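卧室里的机械臂：Kavesent 仿真抓放实验图集

Iyamu 小组 2025年2月26日
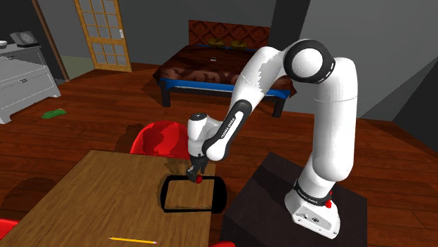

图1 仿真环境中的抓放任务：夹爪持红色方块，位于桌面黑色圆角矩形框上沿的上方。

本页收录 Kavesent 的抓放实验。任务一句话就能讲完：把红色方块放进黑框。论文用了十一页来讲，附录另算。

关于场景。我们早期的环境是一张桌子浮在灰色虚空里，策略学得飞快，曲线漂亮得可以裱起来。后来换成带家具的房间，有床，有红椅子，有木地板，同一个策略立刻变得像第一天上班。图1用的就是带家具的版本。床和任务毫无关系，床上那两只枕头也一样，但视觉编码器对它们很感兴趣，至少在训练前期是这样。

关于铅笔。桌子靠近画面下沿的地方横着一支带粉色橡皮头的黄铅笔，属于干扰物。策略的指令里从未提到铅笔。早期版本仍有若干回合坚定地朝铅笔走去，步态从容，毫无悔意。我们把这类失败单独归了一类，内部叫“文具倾向”，审稿人建议改名，现在正文里叫“干扰物误选”。

关于数据。训练集共3,684条仿真示教，由脚本规划器生成，再用三组随机种子各训练一个策略。规划器的动作非常规矩，抬升、平移、下降，像在走行政流程。策略学到了流程，也学到了规划器在下降之前那一下多余的停顿。我们试过把停顿从数据里剪掉，成功率反而低了，于是又放了回去，并在论文里称之为“稳定阶段”。

关于评测。每个策略跑200个回合，方块初始位置随机，家具布局固定。判定标准是方块底面完全落在黑框内侧，且夹爪已松开。压线不算。为了压线算不算，组里讨论的时间比写判定代码的时间长。三个种子的平均成功率是79%。剩下的失败多数与图1这个位置有关：方块到了框的边缘上空，看上去一切顺利，策略便提前松手。从手腕的角度看，框边和框内差得不多；从判定代码的角度看，差一分。

关于阴影。手臂和夹爪投在黑框附近的影子颜色很深，框本身又是黑的。关掉阴影渲染，提前松手的情况明显减少，可惜现实里没有这个开关。因此主表中的数字全部是开着阴影测的，关阴影的结果放在附录，供心情不好时翻阅。

关于渲染质量。上臂靠近肘部的白色外壳有几块多边形痕迹，是网格法线的老问题，不影响碰撞计算。已列入待办，列入很久了。

迁移到实机的部分由 Dostholm 实验室负责，计划四月开始。他们那边没有床，桌子也不是这张，黑框打算用胶带贴。圆角怎么贴还没定。

场景文件、脚本规划器和三组权重可在 Listov 仓库的 kavesent 目录下找到，复现前请先读说明文件里关于坐标系的那一段。我们自己也是第二遍才读的。

返回图集目录 | 下一组：抽屉任务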